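Comedy night at Vachon, Eston

October 7, 2025

Vachon reopened its upstairs room in August after a summer of building work, and we went along last week for the second of its new comedy nights. The room is above the bar on the main street in Eston. The entrance is at the side, up a flight of stairs, and there is a lift at the back if you ask the staff.

There are 80 seats now, up from 54 before the work. The old layout had a pillar in front of the left side of the stage, and people who went to shows there will remember leaning around it. The pillar is still in place but the stage has moved to the opposite wall, so it now stands by the sound desk.

Doors opened at seven and the show started a little after eight. The first act was Kilo, a sketch duo who have been playing small rooms in the area for two years. Their set was mostly about sharing an apartment and a phone plan. The long piece about a landlord's birthday went on too long, but the shorter ones did well, and the back rows were laughing as much as the front. 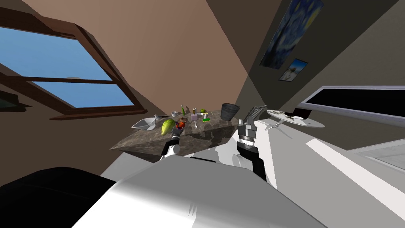 The main act

Aaliyah Girard closed the night with just under an hour. She talked about learning to drive at thirty, her uncle's boat, and a job she once had reading out bingo numbers. She spoke to the audience a fair amount but did not pick on anyone. The sound was clear from where we sat in the sixth row, though the microphone cut out once near the start and had to be swapped.

Amrit Friesen, who books the acts, told us at the interval that he wants to run the night every month through the winter. An improv group called Vemo is next on the list.

Tickets and food

We paid at the door, and it was cash only that night. Card payments are supposed to be working by the next show. The kitchen downstairs stops taking orders at half past seven, so eat first if you want a hot meal. After that it is chips and nuts from the upstairs bar. Street parking is free after six.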